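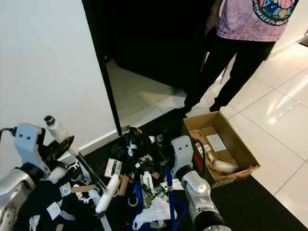

*Mixed things in a heap on the floor, with a blue basket in the middle.*

# How to sort a household before moving to a smaller flat

Last June we moved from a house in Boltcombe to a flat in Cevholm. The flat has 600 square feet, and the house had more than double. I write down the method we used, because two neighbors already asked me for it.

## Before you start

You need strong bags, a marker, masking tape and one free piece of floor. Do not begin with photographs and letters. They are slow, and you will sit reading until the evening.

Measure the new rooms first. I drew our flat on squared paper and wrote the width of every door. The wardrobe from my parents did not pass on paper, so we sold it in Sultport before the move and paid nothing to carry it.

## Sorting

1. Choose one cupboard or one corner only. Finish it before you open the next.
2. Take everything out and put it on the floor. When things stay on the shelf, the eye jumps over them.
3. Make four groups: keep, give, sell, throw away. Write the name of each on tape and stick it to the floor.
4. Take each thing in the hand one time and decide. If you can't, put it in a box with the date on it. Only one such box is allowed for each room.
5. Carry the "throw away" bags out the same day.

Cleaning tools are a special case. In our house we found three brooms and two dusters, all in different rooms. Keep one of each and give the others.

## Selling and giving

Books sell badly. I offered ours for two weeks and then brought them to the library. Lamps and garden chairs went in one day. Write the price and the size in the advertisement, otherwise you will answer the same message many times.

## The moving van

We asked for an offer from Radonjić, a small moving firm. They count the price by volume, so wait with the call until the sorting is finished. Our first estimate was 2,283 and after sorting it went down by 1,000.

Ask also if they take curtain rails. Ours did not, and I had to go back for them by bus.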